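Kanatport computer reuse shop passes 3,000 mark

28 November 2024

The Verstraete reuse shop in Kanatport has taken in 3,277 used desktop computers since it opened two years ago, according to figures posted on its website this week. Of those, 1,633 have gone back into use in homes, schools and small offices in the area. Most of the others were taken apart for spare parts.

Older office towers make up the bulk of what comes in. Each one is opened up on a work table and checked for a working power supply, memory and hard drive. Drives are wiped before a computer is passed on, and any that can't be wiped are sent for shredding. 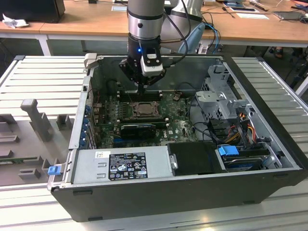
Processors and power supplies are kept when they still test well, along with expansion cards and drive brackets. Bare metal and damaged boards go to a recycler in Pumport, which collects from the shop twice a month.

The shop said demand picked up in June, when the school district in Brovever asked for computers for its reading rooms. Over 1,000 households have bought or been given a machine so far.

Desktops can be dropped off at the side entrance on weekdays and on Saturday mornings. Keyboards and cables are also accepted. The shop does not take printers or tube monitors.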